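Unit 4: Comparing hand-held grippers
Course notes, Introduction to Robot Handling
Prepared by Selma Hoxha, with corrections from Uldis Laur

In the last unit we looked at the arm and its controller. Now we go to the end of the arm, where the fingers touch the object. You will try two sets of finger pads, the Modov and the Brasik, on the same hand-held body. The body is the same one as in Unit 3, so please read again the page about the trigger and the spring.

Why hand-held first

A gripper in the hand gives you a feeling for the task before you write any code. You notice how much you turn your wrist, and how often you want a third finger. The arm in the lab has its own limits, and it is easy to blame the pads for a problem which comes from the elbow joint. With the gripper in your hand, this confusion is smaller.

The marker cube near the handle must face the camera for most of the movement. Short losses are acceptable. If the cube is hidden for more than 3 seconds, repeat the trial and write "hidden" in the remarks column.

The task

Open the drawer of the small box, take out one item, put it on the upper tray, and close the drawer. One student works at the table with two grippers, left and right. The partner keeps the sheet. Change places after each set of trials.
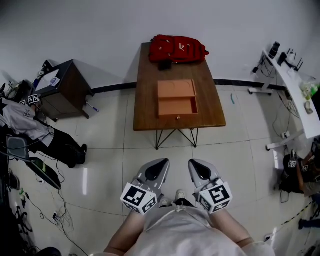 Why do we use the same box for both sets of pads?
The knob and the drawer ask for two different grips, a narrow pinch and a flat push, and we can only compare the pads when these two grips stay the same from one set to the other.

Opening width

Set the opening to 68 mm before you start. A wider opening makes the approach easier, but the fingers need more time to close and many students then press the trigger too hard. Anas Salameh's group worked with 90 mm in January and their closing times could not be compared with the others. If you want to test this setting, do it after the main trials and on a separate sheet.

What to write down

Pad type (M or B)
Trial number
Time from first touch to closed drawer
Slips at the knob
Slips at the item
Remarks

A slip means that the finger lost contact and you had to grip again. A small slide with the object still held is not a slip, but you may mention it in the remarks. Last year there was some discussion on this point, and Damir Ivanov's rule is the one we keep.

Changing the pads

Loosen the screw at the base of each finger, pull the pad straight out, and push the new one in until it stops. Do not twist. The Brasik pads are softer and they can fold at the edge, so look at both fingers from the side before the first trial. After each change, open and close the gripper several times and run the Vulline calibration again.

For the next session

Bring your sheet and one short paragraph on which pads you would put on the arm for this task. Write also which result surprised you. Groups who did not finish the second set can ask Ilir Đorđević for the lab key until 17:00. Reading: Chapter 2 of the course book, the part on contact and friction.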